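Wevow Bench Cover, Gray

A fitted cover for padded benches and low work tables up to 66 inches long and 20 inches deep. Made by Wevow and sold through Nodley. Ships folded flat with two spare straps.

The fabric is a polyester weave with a brushed back. It pulls over the top and fastens underneath with three elastic straps - no tools needed.
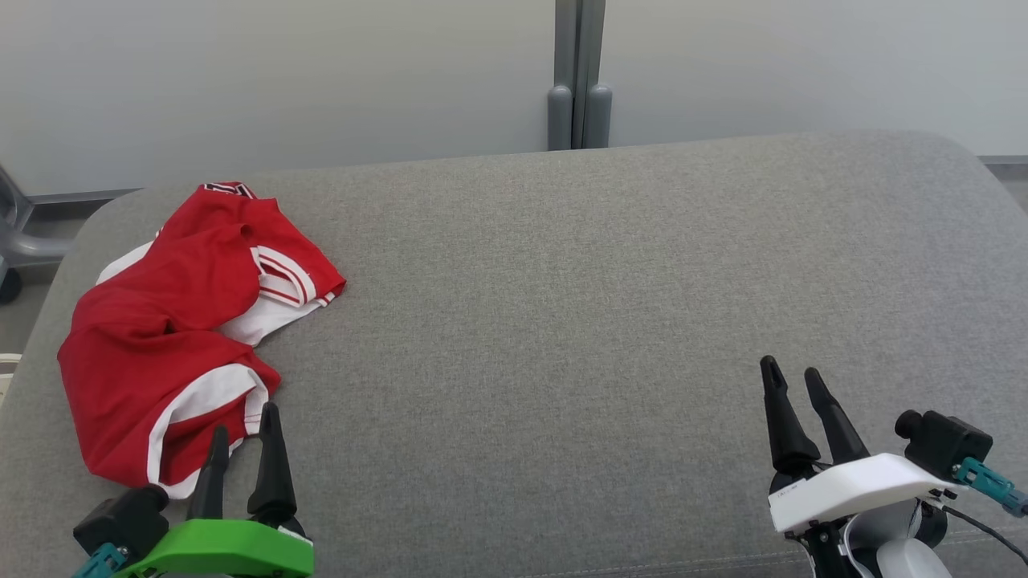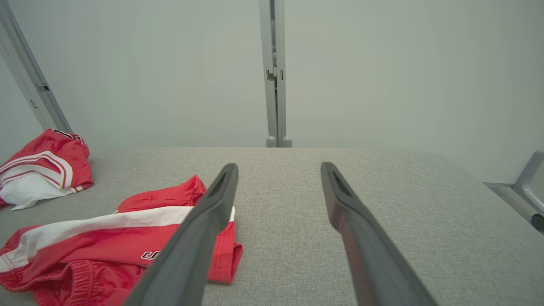
Most people who buy a cover want to hide wear and keep lint from showing. A flat, solid color tends to show every crumb and thread. A fine speckled gray weave is more forgiving between washes, and a rounded corner puts less strain on a fitted seam than a square one. Measure your bench at its widest point before ordering.

Care: machine wash cold, hang to dry. Do not bleach. Expect around 2 percent shrinkage after the first wash.

Also fits: Plokico entry bench, Rizzi low table (small size only).

Returns are accepted on unwashed covers in the original bag. Straps are sold separately in packs of three.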